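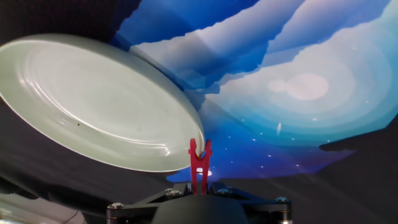

Which part of a glazed dish should you check first?
The rim. It takes the knocks at the table and on the shelf, and a chip there can cut a lip or a finger. Check it first, then the well, then the foot.

CHAPTER 3
Glazed Tableware: Looking, Handling, Putting Away

From the Sunis course in household care, Kaisu Laitinen

Before you start. Reading for this chapter: the glaze table on page 181. Bring one dish from home, any color, chips welcome. Written answers due in March.

Words you will need
Well: the sunken middle. Rim: the outer edge. Foot: the raised ring underneath, often left bare of glaze. Throwing rings: circles running out from the center. Not a fault. Some are left by the potter's fingers, some are cut or molded in to look that way.

3.1 Color and light
Pale green glazes go by many names. Celadon in one shop, mint in the next. Same dish may look nearly white under a strong lamp, so never match a set by lamp light alone. Take both peices to a window. Koivisto's rule, which we use all through this book: tilt first, talk later. A flat dish hides things. Tip it until the shine slides over the inside and the rings stand out.

Shine is useful. A smooth curve of light means smooth glaze. A broken curve, look again.

Specks next. A small dark speck on a pale glaze is either in the glaze or on it. Looking won't settle it. Fingernail, then a damp cloth. If it stays, write "speck, fixed" on your sheet and move on. Pale glossy dishes show every one, like this one with its dark speck left of center and a bright crescent of light close by.
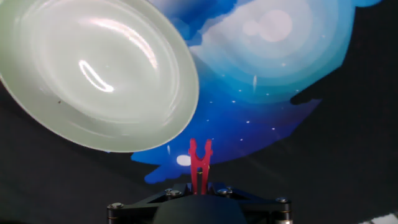
3.2 Picking up and setting down
Two hands for anything wide. Dry hands. Grip at the rim only when the dish is light and you can see where it's going. Lower the foot onto the surface, one side, then the other. No sliding, a bare foot scratches.

Stacking: felt or paper between dishes, no more than 20 to a shelf at Nutden, fewer at home. Bowls nest only with thier own kind.

Exercise. Work in pairs, 2 dishes per pair. One tilts, one writes. Swap.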